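Quick one before work, coffee going cold.

So the junk drawer. Finally. Dumped the whole thing out and started over -- cords, cards, little packets of who knows what, a charger for a phone I traded in back in Otville. Yatziri said give it an hour. Took 3.

Rule this time: every small thing gets a box with low sides, or it goes. No lids. Lids are were stuff goes to die. Dairy boxes, tea boxes, the tray half of anything, all good. I refuse to spend money on drawer dividers (Menditz has nice ones, up to 58 bucks, no thanks).

Cords still the worst. Coil them loose, plug on the outside so you can see which is which. Keychains and charms stay on if they help you tell them apart.

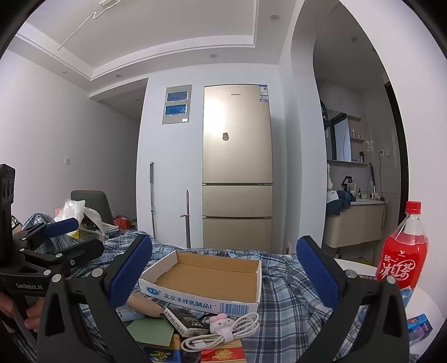

What do you do with the cords you can't identify? They go in a bag with the month on it, and if the bag is still shut by March it goes to the recycling place.

Cards and packets tonight, if I dont fall asleep first.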